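The Ulari home robot should be sold by the month

Ulari costs more to buy than most families will spend on something that picks up around the house. Gresix, the company behind it, now offers it on a monthly plan as well, at 140 dollars with a 2-month minimum. I think the plan is the better product.

A house is harder on a robot than a showroom is. There are ledges, chair legs, shoes left by the step and low light in the evening. A buyer can't tell from a brochure how a machine will do with all that.
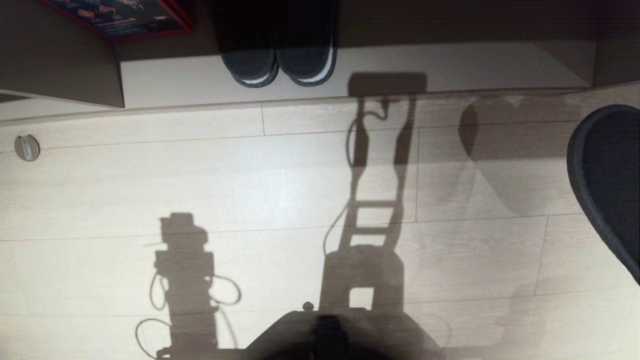

Slippers on the ledge, seen from the robot. Photo: Melur Teoh

With a lease, Gresix has a reason to keep fixing the software – if the robot keeps missing things, it goes back. Skarkex sells its rival model outright and charges extra for updates after three months.

I have two complaints. The return fee of $107 is too high, and the contract hides it on the last page. Gresix says new terms are coming in September. I would wait for those before signing.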